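Bag week, continued

I promised an update on the liner-change work, so grab a coffee! The short version is that Flisska, our planner, has finally stopped treating a trash bag like a rigid box. I rewrote the grasp sampler so it gets 200 candidates per view and throws out any pair where the wrists would cross. 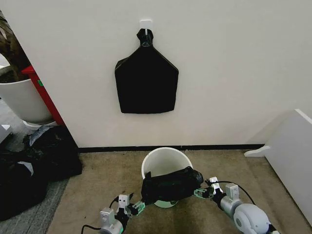
The fun part was perception. Black plastic gives depth sensing very little to chew on, so I moved to short clips for tracking the rim (128 points, updated every control step) and let the planner ask for another look whenever it loses confidence.

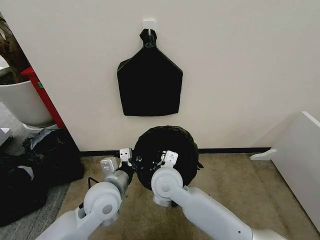

Both arms at the black bundle, below the hook.

On Friday I pushed the new replay viewer too, and you can scrub through a run with the planned and measured gripper paths side by side. 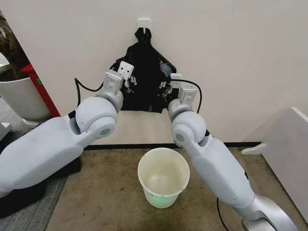
Kurniawati Lubis wrote back that the viewer is lovely but chokes on anything over 1,000 steps, and could we please load logs in chunks?

Yes, we can, it's on my list for November! I'd also like each arm to have its own stop condition, so one can hold while the other replans. 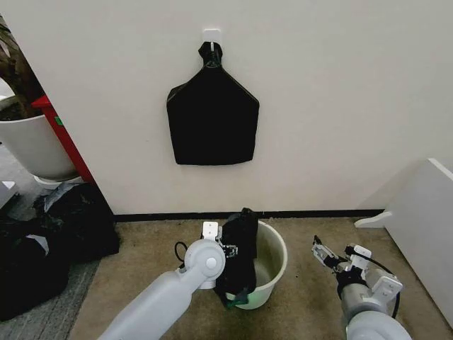 That change touches the scheduler in 2 places and I'm a bit nervous about it, so if you run the Warkum branch, please wait for my merge before you pull.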